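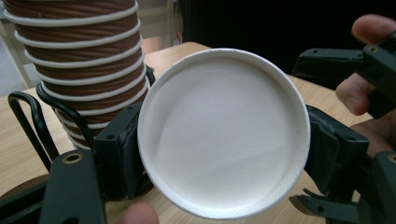
Indira Raju had been told to bring the equipment budget in under 4000, and she had brought it in at 4087, which was the sort of thing that got you a meeting. The extra 87 was for cups. White paper on the bottom, brown rope pattern up the sides, and a black wire holder to stack them in, because Bhavana Fernandes had said that if people were going to practice picking things up all day they might as well practice on something that didn't need washing.

"We have cups," said Prakash Marar. He was reading the sheet from the bottom up, as he always did, looking for the small numbers. "There's a whole cupboard of mugs."

"The mugs are heavy."

"So buy a stronger gripper."

Indira turned to the line above. The stronger gripper was made by Skavuretti and cost more than the van. It came with a case, a charger, and a man who flew in to open the case.

"I see," said Prakash, and went back to the cups.

The plan, as the board of Cultden understood it, was that a robot would one day run the drinks counter. The plan as Indira understood it was that before anyone bought the robot, people would spend a season working the gripper by hand, squeezing one paper cup after another between two green fingers so the robot would have something to learn from. She had put this in the proposal. The board had skipped to the drawing of the counter.

"And what are these?" Prakash had found line six. "Finger pads, Dralon, 2 sets."

"They wear out."

"On paper cups?"

"On thousands of paper cups."

He wrote something in the margin. Indira had learned to read his handwriting upside down, and it said *gloves?*

Elango Gowda, who would be doing most of the squeezing, had been invited to speak for the users. So far he had eaten a biscuit.

"Tell him about the pads," said Indira.

"They get shiny," said Elango. "Then the cup slides. So you squeeze harder, and then you've got a flat cup."

"Can a flat cup be used again?"

Elango thought about it with real courtesy. "Not for drinks," he said.

Prakash crossed out *gloves?* and turned the page, where the supplier quotes were clipped together. Bhat wanted 600 for installation. Indira had called to ask what was being installed, given that the gripper was held in the hand, and a pleasant person had told her that installation was standard.

"Well, there's your cups," said Prakash. "Strike the installation."

"If we strike it, there's no warranty."

"What does the warranty cover?"

She had asked that too. "The installation," she said.

For a while he didn't say anything. Then he initialed the sheet, cups and all, and slid it back across the table – a man who had come for 87 and been beaten by 600.

"One thing," he said. "When the robot arrives, will it be able to pick up the mugs?"

Indira looked at Elango. Elango took another biscuit.

"That's next year's budget," she said.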